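Work > Open calls > Robot safety practice

Call for participants: draft rules for robots that handle household appliances

Reading time: 2 minutes

Greltach is looking for 71 people to try out a draft set of working rules for robot arms used with small kitchen appliances. The sessions take place at our workshop in Basholm during February 2023.

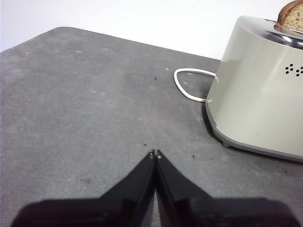
The draft is called the Bisitz rules. It covers what an operator checks before a run, where people may stand, how cords are laid on the work surface, and when a run has to be stopped. We wrote it with appliances like toasters and kettles in mind. Engineers have read it already. Now we want to know if people who don't build robots can follow it without help.

What you will do

You will attend one session of 2 hours. You get a printed copy of the rules and time to read it. After that you work through the checks at a table with a robot arm, mark any rule you found unclear, and say at which point you would have stopped the run. A trained operator has the controls the whole time. The appliances are not connected to power during your session.

The last part is a short written form. Please be blunt on it. If two rules contradict each other, or a word means nothing to you, write that down.

Who can apply

You must be 18 or older and able to read English comfortably. You need to be able to stand or sit at a table for most of the session. Tell us if you need a chair with arms, larger print or a break at a set time.

We are keeping a third of the places for people who work in kitchens, cleaning or home care. The rest are open to anyone. You can't take part if you have been paid to program or maintain robots in the past five years, or if you work for Greltach or Godoy. Godoy runs the sessions with us and supplies the operators.

House rules

Stay behind the yellow floor line until the operator calls you forward. Tie back long hair and leave scarves, lanyards and loose bracelets in the locker. Keep your hands off the table while the arm has power. Anyone in the room can call "stop", participants included, and you won't be asked to justify it.

Payment and records

Each participant is paid 2,000 crowns at the end of the session. If you leave early you still receive 1,000. Travel is not covered.

We record the arm's movements and the view from its wrist camera. Your hands may appear in that footage. Your written form is stored under a number, without your name.

How to apply

Write to the Basholm workshop with your age, your current work, and the days you are free. Put "Bisitz rules" in the subject line. Places are given in the order that complete applications reach us, apart from the reserved third. We reply to everyone, usually within a week.

Contact: Greltach, Basholm workshop | © Greltach | Back to top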